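코르몬트 살림 게시판 > 정리·수납 > 이야기 나눠요

제목: 식탁 위에 자꾸 뭐가 쌓이는 집, 다들 어떻게 하고 사세요?

느린오후
안녕하세요, 눈팅만 하다가 처음 글 올려봅니다. 저희 집은 네 식구인데 식탁이 밥 먹는 곳인지 우편물 보관소인지 모르겠어요. 아침에 분명히 싹 치우고 나갔는데 저녁에 들어오면 고지서, 아이 가정통신문, 귤 껍질, 충전기까지 한 상 차려져 있답니다. 지난 8월에 이사 오면서 이번엔 꼭 깨끗하게 살아보자고 수납장도 새로 들였는데, 그 수납장 안은 텅 비어 있고 식탁만 꽉 차 있으니 제가 봐도 우스워요. 다른 댁은 어떤 방법을 쓰시는지, 성공담이든 실패담이든 편하게 들려주세요.

보리차한잔
어머, 저희 집 얘기인 줄 알았어요 ㅎㅎ 저는 포기하고 식탁 끝에 통을 하나 두고 삽니다. 뭐든 올라오면 일단 그 통으로 들어가고, 자기 전에 제가 한 번 비워요. 뚜껑 있는 것도 써봤는데 뚜껑 위에 또 쌓이더라고요. 무조건 뚜껑 없는 걸로 하세요!

창가의무화과
저는 생각이 조금 달라요. 통을 두면 그 통이 합법적인 쓰레기 자리가 되지 않나요? 저희도 타우타히에서 나온 바구니 세트를 사서 1년쯤 써봤는데, 맨 밑에서 유효기간 지난 쿠폰이랑 짝 잃은 단추가 끝도 없이 나왔어요. 결국 바구니는 베란다로 보내고 우편물은 현관에서 바로 뜯어 버리는 걸로 바꿨습니다. 처음 한 달은 식구들이 투덜댔지만 지금은 막내도 신발 벗으면서 봉투부터 뜯어요.

보리차한잔
무화과님 말씀도 맞아요. 그래서 저는 통 크기가 중요하다고 봐요. 작으면 금방 넘치니까 안 비울 수가 없거든요. 다만 저희 남편은 현관에서 뭘 뜯을 사람이 아니라서요... 사람 봐가며 해야 하는 것 같아요.
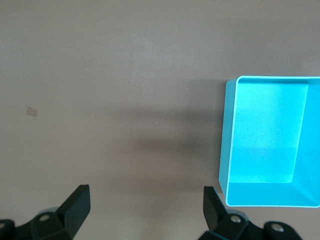
달팽이서재
글쓴이 · 정리수납 칸 길잡이

제가 이 칸을 맡고부터 비슷한 고민을 참 많이 읽었는데요, 두 분 말씀이 다 맞다고 생각해서 길게 적어봅니다. 저는 하늘색 플라스틱 통을 뚜껑 없이 오른쪽에 두는 편이고, 나머지 자리는 되도록 비워두려고 해요. 상판은 회갈색 계열 무광을 좋아하는데, 번쩍거리는 상판을 쓰던 시절에는 손자국 닦느라 하루가 다 갔거든요. 물론 색이야 취향이고요.

제가 드리고 싶은 말씀은, 통을 쓰시든 안 쓰시든 비우는 때를 하루 일과에 붙여두시라는 거예요. 저는 저녁 설거지 물 틀기 전에 비웁니다. 약 먹는 시간처럼 몸에 붙으니까 이제는 안 하면 허전해요. 버릴지 말지 6초 넘게 고민되는 물건은 따로 빼두었다가 주말에 차 한잔 마시면서 봅니다. 우리 친정어머니는 그것도 많다고, 손에 잡은 김에 버리라고 하시지만요.

느린오후
와, 이렇게 정성껏 써주시다니 감사해요! 설거지 전에 비운다는 말씀은 당장 오늘부터 해볼게요. 그런데 통은 어느 정도 크기가 좋을까요? 구소미코 매장에 가보니 작은 건 900원짜리도 있던데 너무 작으려나요?

달팽이서재
공책이 접히지 않고 눕는 크기면 충분해요. 사러 가시기 전에 집에 노는 반찬통이나 과일 담던 통부터 한번 써보세요. 며칠 지내보면 우리 집에 맞는 크기가 감이 오실 거예요.

606호새댁
지나가다 한마디 보태요. 저는 통도 싫고 현관도 싫어서 식탁보를 깔았어요 ㅋㅋ 예쁜 걸 깔아두니까 아까워서 식구들이 뭘 안 올려놓더라고요. 드로크턴 벼룩장에서 산 자수 식탁보인데 효과 만점입니다.

창가의무화과
식탁보는 국물 한 번 흘리면 일이 두 배 아닌가요 ㅠㅠ 저는 아이가 미역국 쏟은 뒤로 다시는 안 깝니다. 세탁해서 다려 까는 사이에 또 우편물이 올라와 있고요.

606호새댁
앗, 저희는 아직 둘이 살아서 그 생각은 못 했네요. 아이 있는 집은 확실히 다르겠어요. 밥 먹을 때만 걷었다가 다시 까는 것도 은근히 귀찮기는 합니다.

늦깎이살림꾼
저는 혼자 산 지 13년 됐는데, 혼자 살아도 식탁은 쌓입니다. 식구 탓이 아니었어요 여러분... 의자 위에 쌓는 분은 안 계신가요? 저는 식탁은 어찌어찌 지키는데 의자 하나가 옷걸이가 되어버려서 손님이 오면 앉을 데가 모자라요.

보리차한잔
의자는 저희도 똑같아요 ㅎㅎ 그건 따로 글 하나 파주세요. 할 말 많습니다!

느린오후
오늘 저녁에 귤 담아두던 통 하나 비워서 올려놨어요. 큰애가 지나가면서 보더니 벌써 양말을 넣었네요. 일단 양말은 빨래로 보냈고, 며칠 써보고 다시 글 남길게요. 다들 따뜻한 말씀 정말 고맙습니다.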